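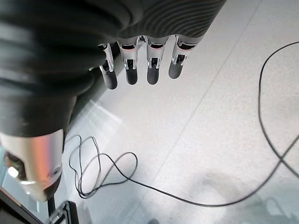

Vier Finger nebeneinander. Foto: Samran Klinhom

Kräuterstempel für müde Schultern: mein Monat mit Kaewsai

Ihr Lieben,

im letzten Brief hatte ich euch ja versprochen, endlich von den Kräuterstempeln zu erzählen, und dann kam mir der Juni dazwischen mit seinem Wetter, das meine Gelenke überhaupt nicht leiden können (erst schwül, dann plötzlich kühl, dann wieder schwül, ihr kennt das). Also hole ich es jetzt nach, mit einer großen Kanne Fencheltee neben mir und den Füßen hoch.

Gleich vorweg, damit alles seine Ordnung hat: Die beiden Stempel sind mir von Kaewsai kostenlos zugeschickt worden. Geld habe ich keines bekommen, und der Text ist vorher auch niemandem vorgelegt worden. Was mir nicht gefallen hat, steht weiter unten, und ein bisschen was ist da schon zusammengekommen.

Für alle, die so etwas noch nie in der Hand hatten: Ein Kräuterstempel ist ein fest gebundenes Baumwollsäckchen mit einem kleinen Griff aus gedrehtem Stoff, gefüllt mit getrockneten Kräutern und Wurzeln. Man macht ihn über Dampf warm und drückt oder rollt ihn dann über Nacken, Schultern, Waden oder wo es eben gerade zieht. In meinen sind laut Beipackzettel Zitronengras, Kurkuma, Kaffirlimettenschale, Ingwer und ein wenig Kampfer. Jeder wiegt trocken 258 Gramm, und nach dem Dämpfen kommt noch ordentlich etwas dazu. Das merkt man im Handgelenk, dazu gleich mehr.

Beim ersten Mal habe ich mich ziemlich ungeschickt angestellt. Ich habe den Stempel kurz unter den Wasserhahn gehalten, in den Dämpfeinsatz gelegt, den Deckel drauf und dann -- natürlich -- das Telefon. Meine Schwester, lange Geschichte, es ging um den Umzug. Als ich zurückkam, roch die ganze Wohnung bis ins Treppenhaus nach Zitronengras und der Stempel war so heiß, dass ich ihn erst einmal auf einen Teller legen und anstarren musste. Inzwischen stelle ich mir den Küchenwecker auf neun Minuten, lasse den Stempel danach in einem Handtuch ruhen und prüfe die Wärme immer an der Innenseite vom Unterarm. Bitte macht das auch so, vor allem, wenn ihr an manchen Stellen weniger spürt als früher! Wer Neuropathien hat, sehr empfindliche Haut oder Blutverdünner nimmt, fragt bitte vorher in der Praxis nach.

In der Anleitung steht auch ein Weg über die Mikrowelle, bei 800 Watt, mit einem Schälchen Wasser daneben. Das geht schneller und ist an schlechten Tagen, wenn ich nicht lange am Herd stehen mag, eine echte Erleichterung. Der Duft wird dabei allerdings flacher, finde ich, und in der Mitte war mein Stempel deutlich heißer als außen. Ich nehme die Mikrowelle also nur, wenn es gar nicht anders geht, und warte danach doppelt so lange.

Und wie fühlt es sich nun an? Ich muss sagen, sehr schön. Diese feuchte Wärme ist etwas ganz anderes als mein altes Kirschkernkissen aus Killholm, das ich trotzdem weiter liebe und das hier keiner beleidigen darf. Sie geht mir tiefer, so kommt es mir jedenfalls vor, und wenn ich abends eine Viertelstunde lang die Schultern abgerollt habe, komme ich leichter in den Schlaf. Meine Krankheit heilt davon selbstverständlich nicht, das behauptet zum Glück auch der Beipackzettel nicht. Die Morgensteifigkeit war in diesen Wochen genau wie immer, mal so, mal so. Aber eine gute Viertelstunde am Abend, in der mir einmal nichts wehtut oder jedenfalls weniger, die nehme ich gern!

Nun zum Meckern. Der Griff ist mir zu dünn. Mit meinen Fingern kann ich ihn an einem schlechten Tag nicht lange halten, und gerade für uns Rheumaleute ist das schade. Geholfen hat mir ein Tipp von Wekesa Odera, der in Gondton den Entspannungskurs leitet, den einige von euch kennen: Er wickelt ein altes Frotteetuch um den Griff und bindet es mit einem breiten Haargummi fest. Sieht nicht elegant aus, liegt aber viel besser in der Hand. Und an den Nacken komme ich allein sowieso nur halb heran, da lege ich den Stempel inzwischen einfach auf die Sofalehne und lehne mich dagegen (Handtuch drunter!).

Womit wir beim zweiten Punkt wären: Kurkuma färbt. Und wie. Mein helles Schlafshirt hat jetzt einen sonnengelben Kragen, das gute Gästehandtuch ebenfalls, und beides ist auch nach zwei Wäschen noch gelb. Nehmt alte Sachen. Auf der Haut ging es mit etwas Öl und einem Waschlappen wieder weg.

Drittens das Trocknen. Man kann jeden Stempel mehrmals verwenden, muss ihn dazwischen aber richtig durchtrocknen lassen oder in den Kühlschrank legen. Ich habe beides ausprobiert. Im Kühlschrank, in einer Dose, ging es ein paar Tage gut, nur schmeckte die Butter danach ein wenig nach Kampfer. An der Luft dauerte es in der schwülen Woche ewig, und einen habe ich schließlich weggeworfen, weil er muffig roch. Die Füllung vom anderen ist am Ende in die Badewanne gewandert, im Säckchen natürlich, und das war fast das Schönste von allem.

Falls ihr lieber etwas ohne Kampfer hättet, etwa wegen Asthma oder kleiner Kinder im Haus: Von Flurnard soll es eine milde Variante mit Lavendel und Kamille geben. Die kenne ich selbst noch nicht. Wer sie schon benutzt hat, schreibt mir bitte, einfach auf diesen Brief antworten, ich lese alles, auch wenn es mit dem Zurückschreiben manchmal dauert.

Im nächsten Brief geht es um Schlafkissen, und zwar um die Frage, ob Seitenschläferkissen bei Hüftschmerzen etwas taugen oder nur das halbe Bett wegnehmen. Ich liege schon zur Probe.

Bis dahin passt gut auf euch auf, trinkt genug und lasst die Wäsche ruhig einmal liegen.

Eure Hanne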